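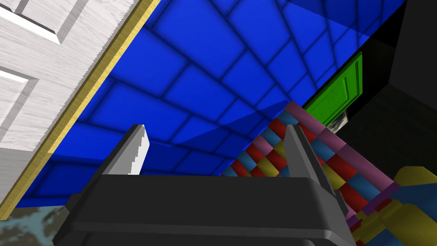
Projects > Serra > Method Diary > Entry

Last updated: 19 May 2026

Serra Method Diary: Randomized Surfaces and the Wrist View

The morning was given to the review of the second block of simulated trials. The group had agreed in March that the question for this block would be a narrow one: whether a grasping policy trained only on the wrist view keeps its accuracy when the colors and textures of the room are changed between episodes. The block was closed last night, and I read the logs before the others joined.

The method is recorded here as it was run, as the written protocol is already out of date in two places. Each policy was trained for 500 episodes. Surface materials for walls, floors, doors and counters were drawn from a library of 32, with no rule against unlikely pairings. Lighting was left fixed. The earlier protocol called for lighting to vary as well, but Cinzia Colombo asked that the two factors be separated, and I am now satisfied that she was right. The second departure concerns the start pose of the arm, which was widened after the first block so that some episodes begin with the gripper facing away from the work area.

The comparison policy, trained in a room with plain surfaces, did well in that room and poorly elsewhere. Its approach to the object was often sound. The errors came late, when the fingers were near contact and the policy appeared to take a change in background for a change in distance. The randomized policy made this error less often. It was slower to learn, and its closing motion is still hesitant. We ran 3 seeds for each condition, and one seed of the randomized policy never learned to close on the object at all. It remains in the results.
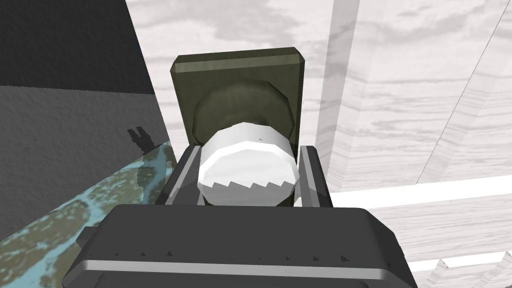 We spent most of the afternoon on what should count as a grasp. The present rule accepts any episode in which both fingers report contact and hold it for the required period. Cinzia holds that this is too generous, and that an object should also have to be carried clear of whatever stands behind it. I had resisted the change on grounds of cost, as every stored episode would need to be scored again. After going through the failures one at a time I withdrew the objection. The Tudurel scoring script can be adapted, and she will do this.

A smaller matter was the rendering of cast shadows. I had wondered if the policy was using the shadow of the gripper as a cue for depth. We do not know. A run with shadows turned off has been added to the list, after the new scoring is in place and not before.

The colleagues at Pokberg have asked for a summary. I will send them the method and the failed seed together, with a note that the success rates will be issued again under the stricter rule. I do not wish to circulate the present figures.

Still open: the start pose range, which I suspect is now too wide, and the name of the second condition, which appears in the logs in two spellings.

Recent entries
Serra: Closing the First Block
Serra: Notes on the Start Pose
Tudurel: Changes to the Scoring Script
Florniveo: Storage of Episode Logs
Pokberg: Questions Received in March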